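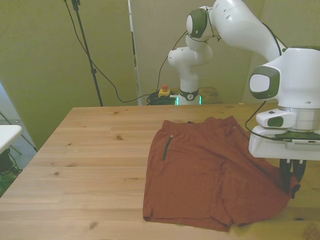
Household Textiles, Unit 9: Shorts

Reading for Wednesday: Amaral handout, the first half. The second half is on fitted sheets and we are not ready.

Shirts get all the attention in this course, and students arrive at shorts overconfident. Then they meet a zippered pocket.

Procedure
Lay the shorts flat, waistband away from you, leg openings toward you. Smooth from the waistband down. Close every zipper before you fold. A diagonal pocket with a metal pull will otherwise catch on whatever is stacked above it, usually a sweater you like.
Fold one leg over the other, matching the hems. If there is a notch at the side hem, line up the two notches and ignore the side seams, which lie.
Tuck the crotch point in so you have a rectangle. Fold in thirds from the hem.

Common faults
Letting one side hang off the table. The weight of it drags the rest out of square.
Smoothing wrinkles by glaring at them.
The "Holloway roll," named for Demetrius, who has asked me to stop calling it that. It saves space and looks like a burrito.

Grading
Fold 12 pairs in 30 minutes. Drawstrings count as a pocket for scoring purposes. Sunita Iwasaki has the stopwatch. Bring your own shorts, laundered. I will be checking.

Makeup session in room 138, October only.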